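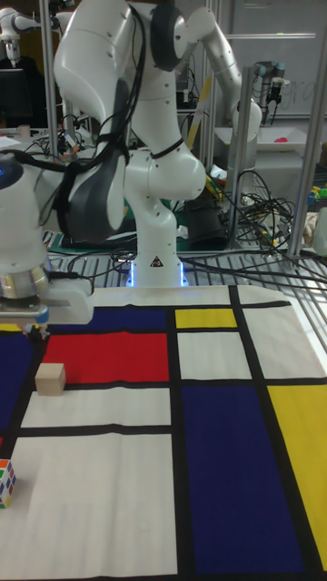

**Is a table-size mat in a Mondrian pattern worth buying over a plain one?**

For the look, maybe. For the work you do on top of it, I'd take plain, and I say that having used the Gridow mat from Valline every day since January.

I bought it with low expectations and it met most of them. The listing called it a "creative surface system." It's a mat. It covers the tabletop, it has thick black lines with red, yellow, dark blue and white rectangles between them, and it makes a dull table look like somebody made a decision. I'll give it that much.

**The pattern**

The white areas are the useful part. Two of them are stacked on the left side of mine with a black line between, and that's where I put anything small that I need to find again. There's another big white one in the far right corner, too far away for me to do much with.

The large dark blue rectangle is the problem. It takes up a lot of the right half, and I'm right-handed. Black screws, dark thread, pencil marks, a navy button — put any of them down on it and you'll be feeling around with your fingertips. I lost the same set screw there 2 times in one evening. The tall yellow rectangle next to it is much better for this, and I've ended up working on that strip more than I expected to.

Colored light bouncing off the red is a small annoyance if you're trying to match paint or fabric. Use the white.

One more gripe: the lines look like a measuring grid and they aren't one. The blocks are all different sizes, that's the whole style, so you can't use them to square anything up beyond a rough eyeball. If you want a grid, buy a grid.

**Daily use**

Mine lies flat now. It came rolled and took 16 days under a stack of books before the last corner gave up, where the leaflet promises "overnight." I wiped tea off it on a Wednesday morning and the tea came off. Dust shows on the dark blue and nothing much shows on the yellow. The white has picked up a gray smudge that I've stopped fighting.

My sister-in-law, Najwa Rizk, has the Lysenko mat, plain light gray, no pattern at all. I borrowed it for a week. Boring to look at, and I didn't lose anything on it. She would like it noted that she told me so.

**The price**

I paid extra for the design and I can see where the money went, because it went on the design. Stirnetti sells a similar one with smaller blocks and more white, which would probably suit a workbench better, but I haven't had my hands on it and their product photos are all taken from straight overhead, so I can't tell you how much it shines under a lamp.

There were 609 reviews on the store page when I ordered, nearly all of them about how it looks in the room. Fair enough. It does look good in the room.

**Keep or return?**

Kept it. I'd buy it again for a desk or a side table, and I'd skip it for sewing, model kits or anything with tiny dark parts. If Valline ever does a version with the big blue block swapped for white, I'll have another look — at a discount.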